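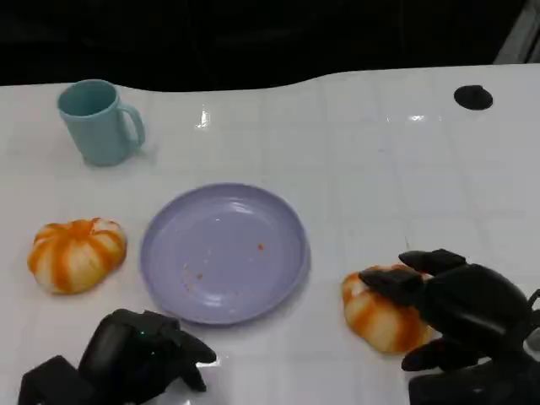
Students in the Pukora Robotics Program at Inell Technical College have completed their spring project, a two-handed table-setting task that occupied the class for most of the term. The college announced the results on 21 June 2022, following a final review of student work held in the automation laboratory. Teams were required to program a pair of robotic hands to pick up small items from a white table and place them in assigned positions near or on a plate. The items were chosen by the students themselves and included two small pumpkin-shaped objects with white and orange stripes, a round lavender-purple plate and a pale teal mug. The striped pumpkins became the main test pieces of the project, and much of the written work submitted by the class concerns the way in which the black fingers of the right hand should press down on the top of a pumpkin while the thumb supports it from beneath.

The Pukora Robotics Program is a two-semester course open to students in the second year of the college's associate degree in automation. It was established to give students practical experience before they enter the required work placement. Enrollment for the present year stood at 104 students across all sections. The table-setting project was assigned to the advanced section, which was divided into 4 teams.

According to the program office, the purpose of the assignment was to have students deal with objects of uneven shape. In earlier years the class worked mainly with wooden blocks and metal cylinders, which have flat or regular surfaces and can be held in the same manner each time. A ribbed object presents a different surface depending on how it is turned, and a grip that is suitable in one position may not be suitable in another. Students were expected to study this question, propose a method and test the method under the supervision of their instructor.

The section was taught by Evaristo Galindo, who has led the advanced course for the past two years and who prepared the assignment together with the laboratory staff.

"The students asked for a task that looked like something a person would do at home," Mr. Galindo said. "Setting a table is familiar to everyone, and it leaves a great deal of room for error. They had to decide how hard to press, where to put the thumb and what the other hand should be doing in the meantime. Those are good questions for a second-year class."

Each team was allowed to choose how it would divide the work between the left and right hands. Two of the teams assigned one hand to each side of the plate, so that an object on the left was handled only by the left hand and an object on the right only by the right hand. The remaining teams used the right hand for all picking and kept the left hand at rest until the plate itself had to be moved. Both methods were accepted, and the teams were asked to defend their choice in writing.

The class recorded 196 trials over the course of the term. For each trial, students noted the starting position of the objects, the hand used, the angle of approach and the result. These records were kept in a shared laboratory log and were reviewed at the close of every week. Teams were permitted to read one another's entries, and the instructor encouraged them to do so – several of the final methods draw on notes first made by another group.

Lighting was among the difficulties most often mentioned in the log. The surface of the table is glossy, and the overhead lights leave bright streaks and spots on it. Students reported that these reflections had to be considered when they set up the vision portion of their programs. One team submitted a separate short paper on the subject, which will be kept on file for the use of next year's class.

The final review was conducted in the presence of program faculty and invited guests from the Bañuelos Foundation, which supports technical education in the region and has provided grants to the college for laboratory equipment. Each team presented its method, carried out the task before the reviewers and answered questions. Scores were based on accuracy of placement, care in handling, quality of the written record and clarity of the oral presentation. No points were given for speed.

The highest overall score was awarded to the team working under the name Panerine. The reviewers noted in particular the quality of its written record, which described unsuccessful attempts in the same detail as successful ones. The team's method relied on a slow approach from above, with the upper fingers making contact first and the thumb closing from below only after the object had stopped moving. The reviewers also commended the oral presentation, in which every member of the team took part.

"We spent the first weeks trying to pick things up too quickly," the Panerine team wrote in its report. "Once we agreed to let the hand settle on top before closing, the rest of our program became much shorter. We would advise the next class to begin there."

The remaining teams received certificates of completion, and all students in the section have met the project requirement for the degree. Final grades for the course have been posted through the student records system. Students who have questions about a grade should contact the program office in writing before the end of the month.

The college will hold an open laboratory afternoon in July, at which members of the advanced section will repeat parts of the table-setting task for visitors. Families of current students, prospective applicants and representatives of local employers are invited to attend. Admission is free of charge, but registration is required, as space in the automation laboratory is limited. Visitors under the age of 14 must be accompanied by an adult and will be asked to remain behind the marked line while the equipment is in operation.

Applications for next year's advanced section are now being accepted. Applicants must have completed the introductory course with a passing grade and must submit a one-page statement of interest, together with a sample of written laboratory work. Prior experience with two-handed equipment is not required. Students from other departments may apply with the approval of their academic advisor, provided that they have completed an equivalent course in programming.

The program office has also confirmed that the assignment will be offered again next year in a revised form. Under the revised rules, teams will be asked to place objects in an order given to them on the day of the review – a change requested by several students in their course evaluations. The list of objects will again be proposed by the class and approved by the instructor. Mr. Galindo will continue to teach the section.

Registration forms for the open laboratory afternoon and application forms for the advanced section may be obtained from the Pukora Robotics Program office on the ground floor of the main building during regular business hours.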